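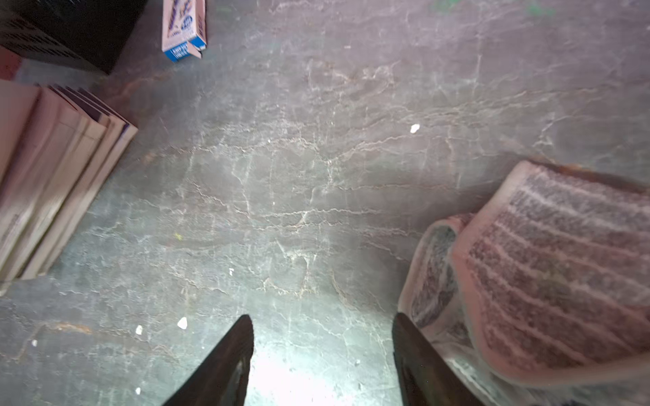 Ultivon's position, as put to us twice during the visit, was that a floor pickup is the hardest thing an arm can be asked to do and that we should judge the whole system by it. I have tried to do so in this report, which covers the May demonstration at the Waltham site and what it means for the second half of the grant.

Home | Projects | Reports | Site visits | Contact

Progress against plan

The plan called for a working demonstration of mixed-item handling by the end of spring. A demonstration took place. Whether it meets the milestone depends on how generously one reads the word "working," and I would ask you to hold off on marking it complete.

The session started at 10 a.m. and was open to partners. Ultivon's staff ran the arm through 31 attempts at picking up goods set down on bare concrete. They recorded 14 as clean. I asked what made a pickup clean and got two different answers, one from the operator and one from the slide deck. Under the stricter of the two the number would be lower. I do not know by how much, as the log handed out afterward lists only pass or fail.

The goods were mixed, with books and wrapped bundles among them. Wrapped goods are what Orncombe cares about, and I had hoped to see them handled at a normal working pace. The arm was slow with everything. I was told the speed had been turned down for visitors, which may be so, but it leaves us with no figure for throughput.

What was good

Setup was quick, and the safety stop worked both times it was tried. The wrist camera gives the operator a close view of the floor and the gripper fingers, though from that angle a finger can hide part of the item it is reaching for. Staff were open about this when asked.

What remains in doubt

The proposal promised 500 unattended picks before any trial at Orncombe. A person stood at the controls through the whole session, and I could not find out how often they stepped in. The Ateş software, paid for out of the first installment, was described as "running in the background." I saw nothing on the day that showed what it was doing.

Spending is on budget. The schedule is about a month behind, and Ultivon's own chart does not show that.

Request

Please hold the next payment until we have the full log, with every operator action marked, and a repeat session at normal speed. Ultivon has agreed to the log but has not yet offered a time for the repeat.

2 comments | 0 shares

Last updated: May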